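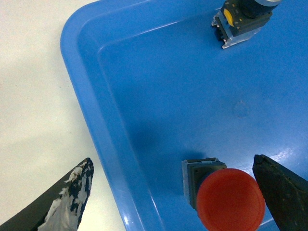

Chapter 2
What Will It Really Cost?

Welcome back, and I hope you kept your notes from Chapter 1, because we're going shopping (on paper, at least). My old colleague Zixuan Yu once bought an arm from Hikton for a very fair price and then spent all of February finding money for the shelving!

So we begin with the humble things: racks, bins, trays, spare fingers.
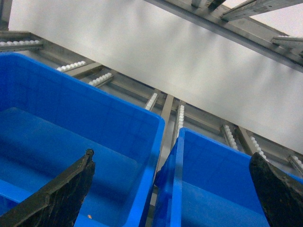 Figure 2.1 Blue bins on a rack with roller tracks.

A budget, as I like to teach it, has a line for every item the arm will touch, and a line for whatever holds that item. Suppose your task is sorting push buttons like the red, green and yellow ones in Figure 2.2. You would price the buttons, certainly, but also the blue tray they stand in and the table under it, and you'd be surprised how quickly $247 becomes $1041.

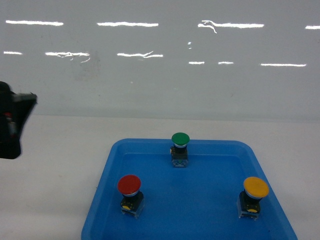

Figure 2.2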